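Ullbridge open day, July – notes typed up on the train home

Got there late. Missed the welcome, missed the first coffee, walked in behind a school group and got handed a lanyard with somebody else's name on it (sorry Bogdan Iordache, whoever you are, I was you until lunch).

Ullbridge is the old cannery building past the rail yard. Three floors. Ground floor is storage and loading, first floor is Walance, who do tableware hire, top floor is shared between Cho and a couple of one-person outfits whose doors were shut. The stairs are steep and there is a goods lift but you have to ask.

Went straight to Walance as that's what I came for. We've been hiring from three different places for our hall dinners and I wanted to see if one could do the lot. Madalena Patrício took our group through. Talks fast, walks faster. Liked her a lot.

First the plate racks. Floor to ceiling, grey metal, every shelf labelled by hand. White mostly, which suits us. She said 1378 dinner plates in the plain white alone, counted last stocktake, and that the plain white goes out more than everything else put together. Coloured stuff is at the back and looks lonely. One of the school kids asked how many get broken and she said 110 last year, mostly in dishwashers, hardly any from dropping. Would of guessed the other way round.

Then cutlery. Long room, low ceiling, smells of metal polish. Drawers of the all-steel patterns, then the wooden handled ones, which get their own corner becuase they can't go through the machine. Hand washed, towel dried, laid out flat overnight. Costs a bit more per setting, fair enough. I picked up a fork and it was lighter than I expected. Nice balance though. Valdir Pacheco does the handles – he sands and oils them twice a year, more if they come back from a wedding. He showed us one that had been through somebody's home dishwasher. Pale, furry, split at the end. He keeps it in his apron pocket to show customers.

After that the laying-up room, where they try out settings before a customer commits. My favourite part of the day by a mile. Pale wood tables, pull what you like off the shelves, see how it looks. Striped placemats, plain placemats, no placemats.

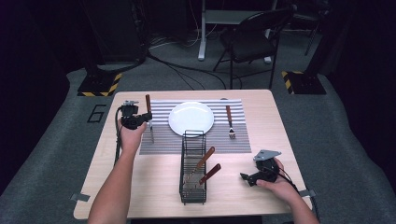 I'd have stayed in there all afternoon. Grey and white stripes under a plain white plate, wooden handles either side – looks like you made an effort and you haven't really. The wire caddies are good too, black, open grid sides, for when you want people to help themselves. Asked if they hire those out as well. They do. Wrote it down twice.

Had a quick argument with a woman from Nokska (café people, I think, she had the tote bag) about whether the placemat stripes should run across the diner or away from them. She says away. I say across, makes the table look wider. Madalena wouldn't take sides.

Heloísa Sales gave a talk at 1:30 on folding and storing linen. Stood at the back, couldn't hear much of it. Main thing I got was roll your runners, don't fold them, and keep them out of plastic. There was a handout but they'd run out by the time it got to me.

Lunch was in the yard. Sausage in bread or a lentil thing. Had the lentil thing. Good, needed salt.

Top floor after. Cho does lampshades, paper and cloth, very pretty, well over our budget. Sajib Liyanage was on the desk up there and let me sit down for ten minutes, thank you Sajib, my knees were gone. He said they'd had 208 through the door by two o'clock, nearly all of them after the free lunch.

Practical stuff for anyone going next time:

Parking is hopeless, take the train, it's 6 minutes on foot from the station if you use the lane behind the tyre place.
Wear flat shoes. Those stairs.
Toilets on the first floor only.
Bring your own tape measure to Walance, theirs was always in someone else's hand. I wanted the placemat size and never got it.
Cash for lunch donations, no card reader.

Still to do – ring Madalena for a price on sixty settings with the wooden handles, ask about delivery versus pickup, and find out if they charge for placemats that come back with wine on them. Also post back Bogdan's lanyard. It's in my coat.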